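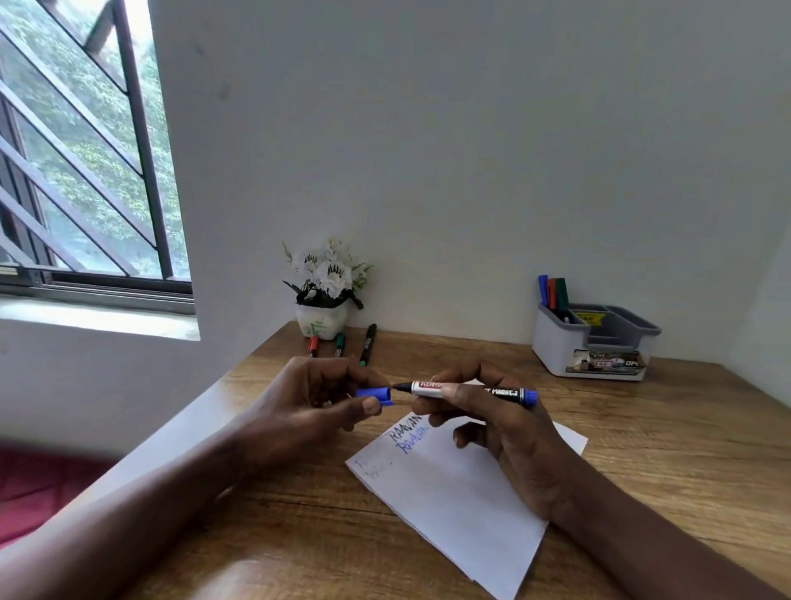 Selon le comité de suivi de Lelico, la remarque principale sur le rapport précédent tenait en une phrase : les exemples à deux mains restent trop courts et trop semblables pour que l'apprentissage en tire autre chose qu'une trajectoire moyenne. Le comité demandait aussi que les gestes d'ouverture et de fermeture soient segmentés séparément. Le présent rapport répond à ces deux points et fait l'état de la collecte pour le lot « écriture et rangement ».

Projet Mabula, rapport d'avancement, juillet
Destinataire : Lelico, suivi des projets financés
Rédaction : équipe acquisition, Stellham

1. État de la collecte

Le lot comprend à ce jour 293 séquences validées, toutes enregistrées en vue subjective, depuis la tête de l'opérateur. Chaque séquence porte sur une tâche complète de bureau : prendre un marqueur, retirer le capuchon, écrire un mot sur une feuille, reboucher, reposer. Le retrait du capuchon est l'étape qui nous intéresse le plus. Une main tient le corps du marqueur, l'autre pince le capuchon et tire dans l'axe. L'effort n'est pas mesuré ; seul le mouvement des mains est disponible, et la phase de traction se lit mal lorsque les doigts masquent la jonction.

La consigne donnée aux opérateurs a été allégée. Elle ne fixe plus la main qui tire ni l'orientation de l'objet au départ. Le mot à écrire est libre. Le décor du bureau n'est pas normalisé : les objets courants restent en place, y compris ceux qui ne servent pas à la tâche, afin que le modèle apprenne à sélectionner l'objet utile parmi des objets proches par la forme et la couleur.

2. Segmentation

Le découpage ancien traitait « ouvrir et écrire » comme une seule action. Il est remplacé par un découpage en 5 segments : saisie, ouverture, écriture, fermeture, dépose. La frontière entre ouverture et écriture est placée à l'instant où le capuchon quitte le corps du marqueur. Lorsque cet instant est masqué, l'annotateur retient la première vue où la pointe est dégagée et coche le champ « frontière estimée ».

Chaque séquence est annotée par 2 personnes travaillant séparément. Les désaccords portent surtout sur la fin de la dépose, que certains situent au contact avec la table et d'autres au retrait des doigts. Le guide d'annotation retient désormais le retrait des doigts. Les séquences antérieures sont en cours de reprise sur ce seul point.

3. Outils

Le transfert vers Lunadix est opérationnel. Les séquences y sont déposées avec leur fichier d'annotation et un identifiant de session anonyme. Un défaut de synchronisation entre vidéo et annotations a retardé les dépôts ; il provenait d'une conversion de cadence à l'export et il est corrigé. Les fichiers concernés ont été régénérés.

Le texte manuscrit visible sur les feuilles pose une question distincte. Il n'est pas transcrit dans les annotations actuelles. Nous proposons de le laisser hors du périmètre de Mabula, sauf avis contraire de Lelico, et de demander aux opérateurs de ne pas écrire d'adresse ni de numéro de téléphone.

4. Difficultés

La variété des lieux reste insuffisante. Les sessions ont été réparties sur 4 pièces, avec des éclairages différents, mais les surfaces de travail se ressemblent. Les situations de contre-jour, près d'une fenêtre, dégradent le suivi des doigts et sont conservées avec un indicateur de qualité réduit.

Les échecs sont sous-représentés. Un opérateur qui manque sa prise recommence souvent la tâche depuis le début, et la première tentative était jusqu'ici écartée au montage. Elle est maintenant gardée, avec une étiquette propre.

5. Suite

La période à venir sera consacrée à la reprise des frontières de dépose, à l'ajout de surfaces non planes et à un premier entraînement sur le segment d'ouverture seul. Les résultats de cet entraînement seront joints au prochain rapport. Aucun dépassement de budget n'est à signaler. Une décision de Lelico est attendue sur le traitement du texte manuscrit avant l'ouverture du lot suivant.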